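Kerwood Building, second floor: electrical and workbench safety check, December

Covers the repair room, the parts store and the corridor up to the fire door. Items marked OK need no action. Comments are from the walk-through unless noted.

1. Exits and aisles
Fire door opens fully — OK
Aisle between shelving at least 38 inches — OK
Corridor clear. No. Two flattened Vonen cartons behind the door. Moved during the check.

2. Extinguishers
Tags current — OK
Gauge in the green — OK on the wall unit. The one by the sink reads low. Swap requested from Mustarico, no delivery slot yet.

3. Outlets and cords
Cover plates in place — one cracked, left of the window. Taped off.
No power strips plugged into other strips — OK, fixed after the last check.
Extension cords used as permanent wiring. One, for the label printer. Needs an outlet on that wall.
GFCI by the sink trips on test — OK

4. Lighting and air
Tubes working — 3 out over the parts store. Same as last time.
Room temperature at 2 p.m. 70 degrees — OK
Vent grille dusty. Clean before the next check.

5. Shelving and lifting
Shelves anchored to the wall — OK
Heavy items below waist height. Mostly. The Pelupessy battery units are still on the fourth shelf and weigh some 70 pounds each. Two people to move them, with the cart.

6. Open equipment
Power cord out of the unit before the side panel comes off — add to the door sign.
Power supplies are replaced whole and never opened — OK, already on the sign.
Sharp case edges: gloves on the hook, two sizes. Small size is missing.
Sockets and boards: wrist straps tested, one failed and thrown out.

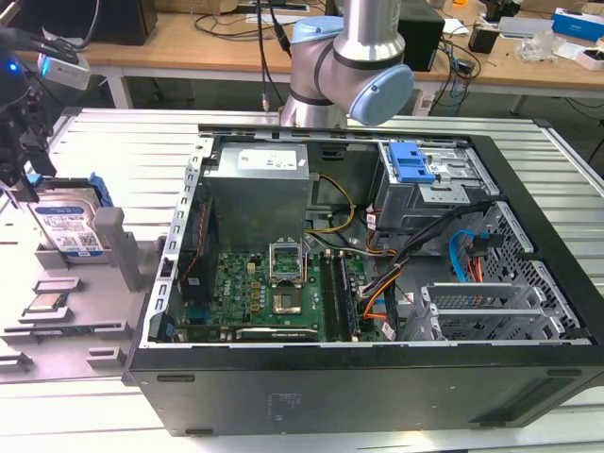

Reply from second shift: the strap that failed was the only one with a long cord, so please order the same length. We also think the label printer could go on the other wall for now — there is a free outlet by the coat hooks and it would save waiting for the electrician.

Printer move agreed. Strap added to the order.

7. Waste
Battery bin lid closes — OK
Toner bags sealed — OK
Broken glass box full. Empty it and put a new liner in.

Open items carried forward: sink extinguisher, cover plate, tubes, battery units, small gloves.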